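Automatización y compras | Boletín interno

Lo que aprendí haciendo el presupuesto de la celda de dos brazos

14 de marzo de 2024

Hola a todos. Me pidieron que contara en qué quedó lo de la celda de Ferkcombe y, como ya he respondido lo mismo por correo a medio departamento, lo dejo aquí por escrito y así lo tenéis junto. Resumen para quien vaya con prisa: seguimos adelante, pero con una lista de compra bastante distinta de la que presenté en diciembre.

La idea de partida era sencilla (eso pensaba yo): una mesa, dos brazos montados detrás, una pinza en cada uno y piezas pequeñas para mover de un sitio a otro. Antes de firmar nada, Fathima Pramanik montó la sala entera en el simulador, con su mesa, su suelo de tablas y hasta el reloj de pared, y nos pusimos a probar con dados, un bloque pequeño y una botella de tapón azul. Yo iba de escéptico, lo reconozco, y salí pidiendo más horas de simulación. ¡Qué manera de ahorrarse discusiones!
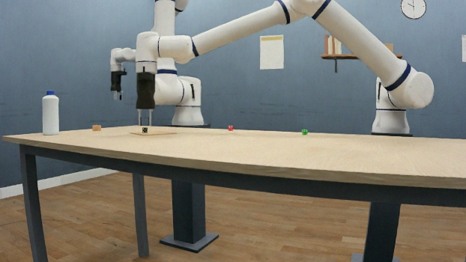

1. Los brazos

Pedimos oferta a dos proveedores, Endeo y Dornholm. En precio andaban muy parejos, así que nos fijamos en lo demás: plazo de entrega, repuestos y cuánto cuesta que venga alguien cuando algo se para. Endeo entrega en 10 semanas y Dornholm no quiso comprometerse por escrito. Ahí se acabó casi toda la conversación, aunque Tanner Kennedy insistió (con razón) en que preguntáramos también por el precio de los cables de recambio. Preguntad siempre por los cables. Yo no lo había hecho en mi vida y ahora tengo una fila en la hoja de cálculo solo para ellos.

Lo que sí me hizo cambiar el pedido fue el alcance. Con los dos brazos trabajando sobre la misma mesa hay una zona compartida en la que hay que decidir quién pasa primero, y eso son horas de programación que no estaban en mi presupuesto de diciembre. Ya están: 50 horas, a repartir entre Fathima y quien la ayude. 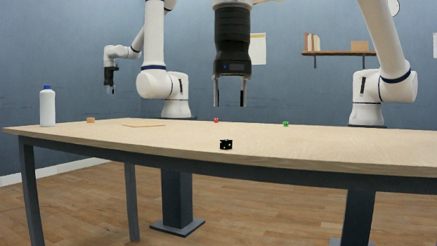

La pinza abierta, con los dados en la mesa. Simulación de la celda.

Con las pinzas me había quedado corto. En mi primera versión puse una línea que decía «pinzas» y una cifra a ojo, y Rhonda Desjardins me la devolvió con un signo de interrogación enorme. Desglosado queda así: las pinzas por un lado, los dedos por otro y las almohadillas como consumible, que se gastan y hay que reponer. Un juego de repuesto sale por unos 556 euros, y hemos metido 2 en el pedido inicial para no quedarnos parados a la primera.

También estuvimos un buen rato dándole vueltas a las cámaras. La vista desde la propia pinza es rara al principio, todo se curva y cuesta orientarse, pero a mí me acabó convenciendo para las pruebas de aproximación.
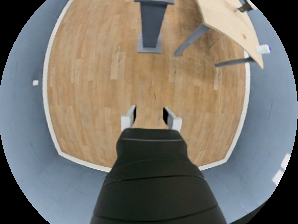
Abdelghani Mansour quería además una vista general desde arriba, y se la hemos dado en el presupuesto, con su soporte y su licencia de software aparte. Ojo con las licencias, que algunas se pagan cada año y no entran en la partida de equipo. La nuestra va a gastos corrientes y la tuve que pelear en otra reunión, con otra gente y otra plantilla (mejor no os cuento la plantilla).

De la mesa hablamos más de lo que os imagináis. Keegan Kowalchuk la quería más grande, yo más pequeña, y al final dejamos las medidas del modelo. Probamos a colocar los objetos por distintos puntos, también pegados al borde, para ver adónde conviene llegar y adónde no. Mi consejo: dibujad la mesa con las cosas encima antes de pedirla, que un tablero vacío siempre parece enorme.

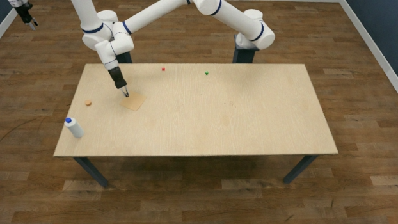
2. Lo que queda por cerrar

Falta la acometida eléctrica, que depende de la obra del pasillo, y falta decidir si la formación la da Endeo o la hacemos en casa con el material de Gill. Yo prefiero lo primero, aunque cueste algo más, y ya lo he dejado apuntado como opción en la hoja.

Si alguno está preparando una compra parecida, que me escriba y le paso el archivo con todas las partidas, incluida la famosa fila de los cables. Y si veis algo que se me haya escapado, decídmelo antes de que salga el pedido, por favor, ¡que luego los cambios se pagan!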